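Chapter 6
Dividing a Work Surface with Tape

6.1 Scope of the chapter

Chapter 5 dealt with covering and leveling a work surface. The present chapter covers the next operation, the division of that surface into cells by strips of adhesive tape. Taped grids are used in packing rooms, parts stores, teaching laboratories and kitchens where objects have to be set down in known places and found there again. They are cheap, they can be removed in a few minutes, and for most placement work they are accurate enough. Where positions must be held to better than the width of a pencil line, scribed plates or fixed stops should be used, and these are treated in Chapter 9.

The terms below are used throughout the chapter.

Line: a single continuous strip of tape, whatever its direction.
Upright: a line running from the front edge of the surface toward the back.
Cross line: a line running from left to right.
Node: the place where an upright and a cross line meet.
Cell: the area bounded by two neighboring uprights and two neighboring cross lines.
Margin: the area between the outermost line on any side and the edge of the surface. A margin is not a cell and is not given a cell number.
Pitch: the distance from the center of one line to the center of the next parallel line.

Pitch is always measured center to center. Measuring from the edge of one strip to the near edge of the next gives the clear opening of the cell, which is smaller than the pitch by one tape width. The two figures are often confused on shop drawings, and a layout drawn to one and taped to the other will drift by a full tape width at every line.

6.2 Lines, cells and objects

The size of a cell is set by the largest object it must receive, plus clearance for the hand. For round objects such as bowls, the controlling dimension is the outside diameter of the rim and not that of the foot. The foot of a bowl may sit well inside the cell while the rim overhangs a line, and a second bowl in the next cell will then strike it. Stacked objects are sized by the widest member of the stack.

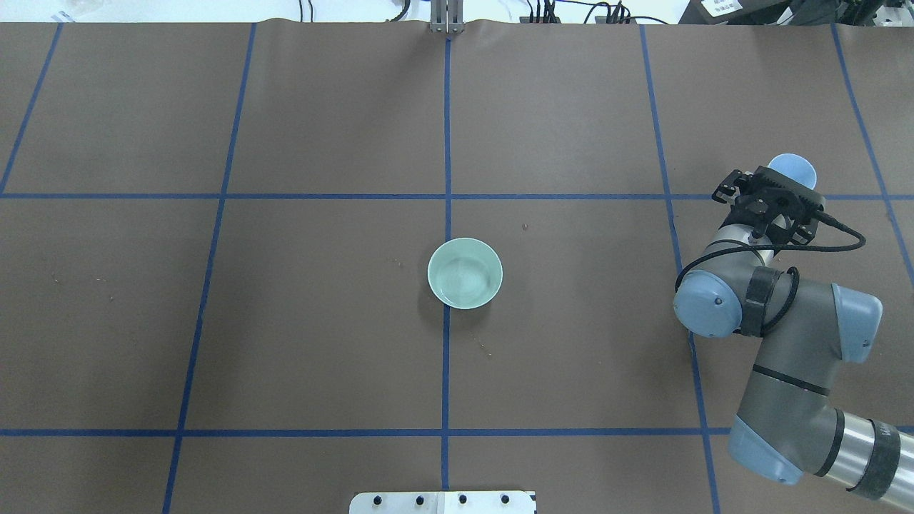

An object is said to be in register when its foot lies wholly within the clear opening of the cell. Two further conditions are recognized. In contact means that the object touches a line without crossing it. Out of register means that any part of the foot lies across a line. Contact is acceptable in storage layouts and in most kitchen work. In the Limsakul layout described in Section 6.6, where objects are lifted and replaced many times, contact is recorded as a fault on the third occurrence, and the cell is then either enlarged or assigned to a smaller object.

Tape has thickness. A light bowl with a narrow foot ring, such as the Nido pattern used in the exercises, will rock when the ring rests partly on a line. The effect is greatest at nodes, where two thicknesses are present. Objects with a foot ring should be placed at the center of the cell whenever the cell allows it.

6.3 Choice of materials

Masking tape is the usual choice for temporary grids. It tears by hand, lies flat in short runs and can be lifted from most sealed surfaces without residue. Cloth tape is stronger and holds better under sliding loads, but it is thicker and its edges fray when cut across the weave. Vinyl tape stretches as it is applied and shrinks back afterward, so that a line laid straight in the morning may show gaps at its ends by evening. It should be kept for curves.

Color is chosen for contrast with the covering. Blue is satisfactory on brown, gray and white grounds. Tan tape on brown paper is to be avoided.

Where the covering is paper, the tape adheres to the paper and the accuracy of the grid depends on the paper staying still. Paper must therefore be fixed at all four edges before the first line is laid. Particular attention is given to the back edge, where the sheet meets a wall, rail or bracket and tends to lift and wrinkle. A lifted back edge carries the far ends of the uprights with it. Roll paper of the Rolport weight should be left unrolled overnight before fixing.

6.4 Nodes

A grid is only as good as its nodes. Lines are long and small errors of direction are hard to see along them, but at a node the eye compares two edges directly. The usual method is to lay all lines of one direction first and then carry the second set across them without a break. A plain overlapped node is made in this way.

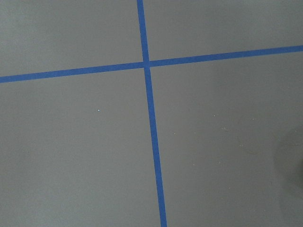 Inspection of a node begins with the edges and proceeds to the angle. Each edge is followed by eye into the crossing and out of the other side, and any step is noted. Two blue strips crossing on a gray ground make a good subject for this check, the four arms being distinct and the tape at the junction reading as one continuous color. The angle is a different matter. A crossing viewed obliquely will look skewed even when it has been laid square, and the near part of a strip will look wider than the far part. Squareness must be tested with a try square placed on the surface, or by comparing diagonals, and never from a sighting or a photograph.

The diagonal test is applied to each cell in turn. The two diagonals are measured from node center to node center. If they are equal and opposite sides are also equal, the cell is a rectangle. Equal diagonals alone are not sufficient, as a symmetrical trapezoid also satisfies that condition.

6.5 Worked layout

A surface 800 mm wide and 685 mm deep is to be divided at a pitch of 225 mm in both directions. The first cross line is to stand 100 mm from the front edge.

Uprights. The center upright is placed at half the width, 400 mm from the left edge. One further upright is placed on each side of it at the specified pitch, giving positions of 175 mm and 625 mm. The left and right margins are each 175 mm. A further upright on either side would fall outside the surface.

Cross lines. From the first line at 100 mm, the next two fall at 325 mm and 550 mm from the front edge. The back margin is 135 mm. 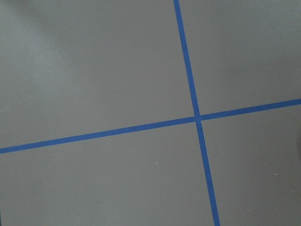 The three uprights and three cross lines give nine nodes and four cells. All positions refer to line centers. With tape 25 mm wide, the clear opening of each cell is 200 mm by 200 mm, and this is the figure to be compared with the foot of the object.

Every position in the worked layout was taken from an edge or from the center upright. Positions should not be stepped off one from another, as each step adds its own error to those before it. In a layout of three lines the difference is slight. In a long packing bench it can exceed the tape width before the far end is reached.

6.6 Numbering of cells

Two systems are in common use. The Hurnik system numbers cells from the front left corner, counting along each row to the right before moving back one row. The Limsakul system gives each cell a letter for its column and a numeral for its row, also starting at the front left.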